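Flestovton Makers Help > Robots and Automation > Teaching by demonstration

My arm repeats my mistakes when I teach it with the remote handles. How do I record better?

Posted by Rilel

Hello everyone. I am trying to teach a small arm to put things from the kitchen counter onto a tray. I drive it with a pair of remote handles from a chair beside the bench, and the program saves what I do. I have recorded 31 runs so far, then trained on them during the night.

The result is strange. The arm goes to the object quite well, but then it stops above it and waits, sometimes for a very long time. After this it goes down too quickly and pushes the object away. I think I do the same thing myself when I drive, because from my chair it is difficult to judge the height and I stop to look.

My questions are: must I delete these runs and begin again? Is it better to hold the arm and move it by hand instead of the remote handles? And should I keep the counter the same every time, or change it? I have read both opinions and I am confused now.

Thank you for your patience with my English.

Osian Beddoe

Hello Rilel. I had the same trouble in January, so I can tell you what I did. English is not my first language either, so please ask if something is not clear.

The waiting comes from your own waiting. When you stop for two seconds above the object, the program saves many moments where the correct action is "do nothing". The arm sees the same view and learns that doing nothing is a good answer there. I would not delete everything. Watch the runs again and trim the long stops, if your program allows it. In my case I kept 18 of my old runs and recorded the others again.

For the height, move your chair. I sat in front of the bench and I could not see how far the fingers were from the object. Now I sit at the side, with my eyes nearly at the level of the counter, and my stops became much shorter. You can also practise ten minutes without recording. It feels like a waste of time but the first runs of the day are always my worst ones.

Moving the arm by hand is easier for the height, this is true. I tried it. But my hand and sleeve were in the camera view in every run, and later, when the arm worked alone, the view was different from what it had learned. If you use only the joint positions and no camera, then by hand is fine. With a camera I prefer the remote handles.

About the counter: begin with few changes, then add more. My first group of runs had one object and the tray always in the same place. In the second group I moved the object. Only after this I left the ordinary kitchen things around it. My counter for the later runs has a lot on it, with a cereal box lying on its side, plush fruit on a plate, and a mug with a wooden spoon, and I start with the fingers open over the tray.

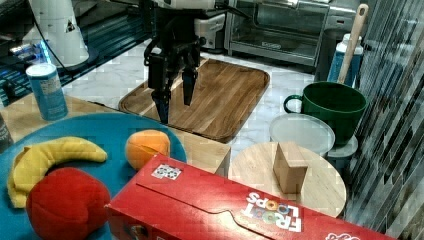 Paju thinks the crowded counter should come from the first run, and that the easy group only teaches the arm to remember one path. I have also had this with a tray which never moved, so perhaps we are both a little right. If you have time for only one group, choose the one that looks like your real kitchen.

One more thing. Finish each run in the same manner. I open the fingers, go straight up, and then stop the recording. Before, I sometimes stopped while the arm was still low, and the trained arm did not know what to do after it let go.

Landamura

more data. 31 is nothing, I only got something useful after 70. also check your gripper is not lagging behind the handles, mine was and I blamed my driving for a month

Rilel

Thank you both. I moved the chair to the side this evening and recorded 16 new runs, with the same ending each time. The stops are already shorter when I watch them. I will trim the old ones tomorrow and train again with all of them together. Landamura, how did you measure the lag? I do not see a setting for it in my program.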